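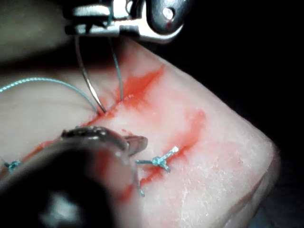
Fig. 1. Wrist camera view, suturing task. Curved needle in the driver, two tied stitches on the incision.

Unit 9: Gathering Examples for a Suturing Policy
Course notes, Hagos Tekleab

9.1 What counts as an example

An example is one complete stitch, from the first needle contact to the cut tails. A session that produces four stitches produces four examples, stored separately but sharing a session number. The tissue block, the thread and the fluid mix are recorded once per session and copied into each example.

The class set, Gakau, holds 3,410 stitches. Of these, 333 are set aside for testing and must not be opened during the labs. Keep the split by session. If two stitches from the same block fall on both sides of the split, the test score will be too high.

9.2 Streams

Each example has three streams: wrist video, joint positions of both arms, and operator commands. All three carry the same clock. Check the offset at the start of every session with a single jaw close, which shows up in video and in the joint record. Reject the session if the two differ by more than one video frame.

The wrist camera is close to the work, and the near gripper may hide a large part of the cut. In Fig. 1 it covers much of the lower left and lies out of focus. Label such frames as they are. Do not guess the state of a covered stitch from earlier frames - the policy will not have your memory of them.

9.3 Phase labels

Use the five labels below and no others.

approach: needle held, not touching tissue
drive: needle in tissue, held by the driver
pull: needle clear, thread moving through
tie: from first loop to tight knot
cut: from scissors in view to tails separated

Fig. 1 is labeled drive. Both legs of the needle arc meet the tissue and the jaws are closed on it. The knots already on the line belong to other examples and do not change the label.

9.4 Staining

Red fluid is put on the incision before some sessions. A policy trained only on clean blocks tends to lose the entry point once the surface is stained. Vary the amount between sessions and enter it as none, light or heavy. Do not wipe the block in the middle of a stitch.

9.5 Failed stitches

Keep them. Mark the result as failed and give the phase in which it went wrong. A dropped needle that the operator picks up again is a recovery and stays in the training set, with the extra time left in.

Lab task: label the first two sessions in your folder, then compare your phase boundaries with your partner's. Report the median difference in frames for each label.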